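From: Adelino Antunes
To: vonesik-users
Date: 2/21/25
Subject: Re: [vonesik-users] Left gripper drops out mid-task, right arm keeps going

Fedir Panasiuk wrote:
> We run two Vonesik arms on a shared rail in the Brirkgate booth, folding
> and bagging clothes. Since the last firmware the left gripper stops
> answering when the arm reaches for the back left. The driver logs a
> timeout and the left arm holds where it is. The right arm does not stop.
> Yesterday it closed on nothing and then swung in toward the left
> forearm. I hit the e-stop. No damage.
> Has anyone seen this? I have swapped the gripper already.

Fedir,

Yes, we had it in the booth here. I don't think it is the firmware. There are two faults and they should be treated separately.

The first is the cable. Ours dropped out at long reach only. I ran the left arm to the back corner and home again 100 times and logged 24 timeouts, every one with the arm extended. With the coiled gripper cable unclipped at the last tie and held slack by hand (arm at low speed, second person on the e-stop) there were none. The connector at the gripper end was being pulled every time the coil came up in its loop.

Our layout, so you can compare the reach and the cable run with yours. The bags are at the back left and the folded clothes and the bear are to the right of them.
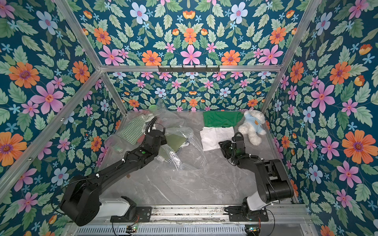

What I changed

1. Cut the last cable tie on the left forearm and refitted it 57 mm further back. Check the slack with the arm fully out, not parked.

2. Cleaned the top channel of the front rail. Ours had specks of debris in it and the small boards are mounted right there. I can't say it contributed, but do it with the power off while you are in there.

3. Reseated both connectors on the left board. The green LED only shows power on our version. It stayed lit through all of the timeouts, so don't rely on it.

The second fault is the one I would worry about. A timeout on one arm should stop both. In the Rorkomau controller the stop link is off by default, and a config reset turns it off again. Look for "linked_hold" and set it to 1 on both sides. Then test it: pull the left gripper connector at low speed and confirm the right arm halts. Ours now stops in 10 ms.

Until you have done that test I would not run both arms with anyone reaching into the booth. I have sent the logs to Doležal and asked for the default to be changed. No reply yet.

Can you post your config and the timeout lines from the log?

Adelino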